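Clila Creek saltmarsh: June progress report

We planted 2,767 seedlings and 2,609 were alive at the last check. I would not read much into that, as the dry months are still ahead.
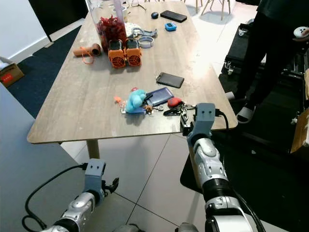
Water

Sekow says its filter cuts runoff by up to 60 per cent. Our samples don't show it yet.

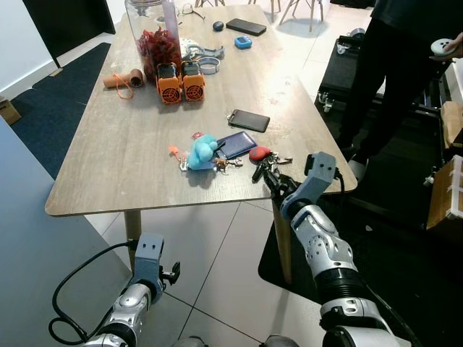

Jar of dried chillies on the table.

The Tivelo drain is still open. Council has promised to close it twice, and I've left it out of the forecast.
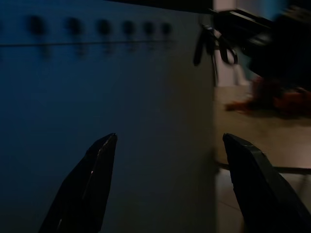

Mud below the drain remains grey and sour, and 469 metres of bank has no cover at all.
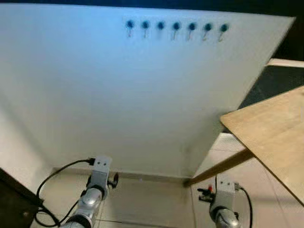 Benedetta Negri thinks this is too gloomy and wants the crab burrows counted before we write off the lower bank.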